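3.2 Table position and length of stay in shared workrooms 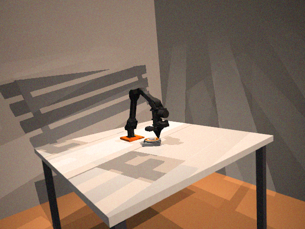 Figure 3. A pale table near the meeting point of two walls, with a black robotic arm standing on it. Computer rendering.

The second part of the study looked at where people chose to sit when a workroom offered both corner tables and tables in the open floor. Earlier work by Uniyal and Mathur treated the corner as a leftover place, used only once the window seats were taken. Our visits to the Tustcombe reading room did not fit that account, and we returned to the question with a larger set of rooms.

We use "corner table" for any table with its nearest edge within one chair's depth of two walls that meet. Figure 3 gives the general arrangement. A table pushed along a single wall was recorded as a wall table, even when the end of the room was close by. Tables that stood clear on all sides were recorded as open. Window tables were not a separate class. Where a window table also met the definition of a corner table, it was recorded as a corner table and marked for the check described in Section 3.4.

The sample was made up of 14 rooms in two buildings, Tustcombe and the Geraghty annex. All were open to the public without booking. Each room was visited on 10 days in October, once in the morning and once after lunch. Observers noted the time a person sat down, the class of table, and the time the person left for good. Short absences were ignored if a coat, bag or book stayed at the seat. People who were still seated when the room closed were given the closing time as their leaving time, so the longest stays are somewhat understated.

Two observers, Meenakshi Nishad and Satish Agarwal, shared the visits. They worked together for the first five sessions and compared their sheets afterward. The differences were small and mostly concerned people who moved from one chair to another at the same table. We decided to treat such a move as a single stay. A move to a different table began a new one.

Stays at corner tables were longer than stays at open tables in 11 of the rooms. In the remaining rooms the order was reversed or there was no clear difference. All of these were in the annex, where the corner tables stand next to the stair doors and people pass behind the chairs through most of the day. Wall tables fell between the other two classes in nearly every room and are not discussed further in this section.

Light does not seem to explain the result. The corner tables at Tustcombe are unevenly lit in the morning, with bright areas and shade on the same surface, and several readers told us they found this tiring. They stayed anyway. When asked why they had picked the seat, most spoke about having a wall behind them or about not being walked past. A few mentioned the power outlets -- these are fitted along the walls in both buildings, and we could not fully separate their effect from that of the corner itself.

Bhardwaj has argued that people who plan a long stay look for a sheltered seat, and that the seat therefore has little effect on how long they remain. We cannot rule this out. Our sheets record what people did and not what they meant to do on arrival. The exit interviews in Section 4 give some help here, though they cover only the Tustcombe rooms and only those readers who agreed to stop and talk.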